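Lumo Opens Its First Walk-In Mending Room in Kelgate This June

For immediate release

KELGATE – Hi, I'm Amparo Bravo, and I get to write this one myself because we're too small to have a press office. Lumo, the mail-in clothing repair service I started at my kitchen counter, is opening a real room with a real door on it. You'll find us upstairs at the old Dekker building in Kelgate from June, and I could not be happier (or more tired).

If you've used us before, you know how it works. You put your coat with the ripped lining or your favorite jeans in a bag, you mail it to us, and it comes home wearable. That side of the business stays just as it is. What's new is that you can now bring things in, sit down with a cup of tea and either leave the job with us or learn to do it yourself at the mending table.

People have been asking for this for ages. I'd get notes pinned to sweaters saying "please show me how you did the last one!" and I'd write back a whole page on darning, with terrible little drawings. It's so much easier to show a person than to tell them. You hold the sock, I hold the sock, and ten minutes later you've closed up a hole in the heel and you're looking around for another one.

We'll run six classes to begin with, all in the evening, all starting at 7. They cover hems, buttons, zippers, darning, patching and the dreaded lining. Each class has room for 11 people, costs $59 and includes thread, needles and a small kit to take home. You don't need to know a thing before you come. If you can't thread a needle, tell us at the door and we'll start there.

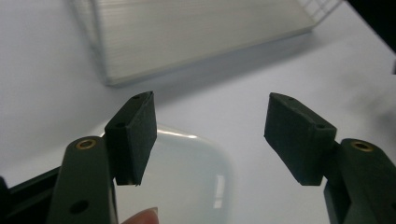 Mending goes better when you have room to spread out, so I spent most of the budget on tables and lamps and hardly any on decoration. I've worked on dark wood for years and I was forever losing things on it, especially navy thread, which just vanishes. A white tabletop like this one is a joy by comparison – black and dark green show up on it right away, and so does a stray needle, which matters quite a bit when people are in their socks trying on pants. The lamps are on long arms and you can pull them right down over your work. Bring your reading glasses anyway.

My partner in all this is Shivam Jaiswal, who spent years altering suits and has far more patience with zippers than I do. He'll teach the lining class and the zipper class, and he'll look after the heavier repairs, so winter coats, work jackets and bags should come back to you faster than they did last year. I asked him for a quote for this release and he gave me the following: "A good repair should be comfortable first. If you like how it looks as well, wonderful, but you have to be able to sit down in it."

We're also launching Evier, our own line of repair thread, on the same day the doors open. It comes in seven colors, all of them picked from the clothes people send us most: two blues, a gray, a black, a cream, a rust and a green I fought hard for. It's a matte cotton, a bit thicker than ordinary sewing thread, and it sits nicely in denim and canvas. You can buy single spools in the mending room or add them to a mail-in order.

A few practical things. Drop-offs don't need an appointment. Please wash whatever you're bringing (please!) and empty the pockets. We can't take leather or wedding dresses yet. Small jobs like buttons can often be done while you wait, and for everything else we'll give you a price before we pick up the scissors.

Reporters, bloggers and anyone with a local newsletter are welcome to come by before we open. Bring a garment with a hole in it and we'll sit you down at the table and put you to work. To set up a visit or save a spot in a class, call the shop or write to me through the Lumo website. Ask for Amparo. If Shivam picks up, he'll know what it's about too.

About Lumo
Lumo repairs everyday clothing by mail and, from June, in person at the Dekker building in Kelgate.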